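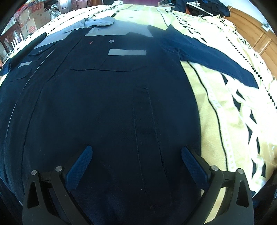
The Ferorard two-finger kit has been my evening project since November, and I finally feel like I've used it enough to say something useful about it. Quick version: I like it a lot, the instructions drove me nuts, and I'd buy it again. I got the handheld version, so you're the arm, and you do the reaching while the fingers do the gripping. My plan was to teach myself how grippers behave on cloth before I spend real money on motors. A navy work shirt laid out flat on the bed is my standard test now, and it's a good mean one, with pocket flaps, buttons and that long double-stitched placket down the middle all waiting to catch a fingertip. T-shirts are easy by comparison!

So, the build. The box says 9 hours. I took 15, spread over a bunch of nights at the kitchen counter and one long session at the shared workshop in Fikanham (they have a decent drill press and a kettle, so I'm there more than I need to be). Most of the extra time went into the pivots. The manual has you tighten everything as you go, and if you do that the fingers bind. Leave every pivot a hair loose, open and close the thing a few times, then snug them up together. I found that out after taking mine apart twice.

The fingers themselves are great. They're black with triangular cut-outs, they're light, and they have just enough give to settle against a surface. The blue textured pads are the best part of the whole kit – they get hold of twill without me having to mash down on it. Thin slippery stuff is another story. A pillowcase slid out on me over and over until I slowed way down and pinched up a proper fold first.

What I don't like: the handle. It's fine for a few minutes and then my thumb starts complaining. I wrapped it in Wedent grip tape and that helped some. The hardware bag also came two screws short, and the spare pads cost 24 dollars a set, which stings.

Weight came out at about 740 grams on my kitchen scale, tape included. A friend at the workshop has the Rácz kit, which feels more solid in the hand and goes together faster, but its fingers are stiffer and I didn't enjoy it nearly as much on fabric. For blocks and bottles I'd probably pick that one.

Four stars from me. I'm working on folding sleeves next, and so far the sleeves are winning.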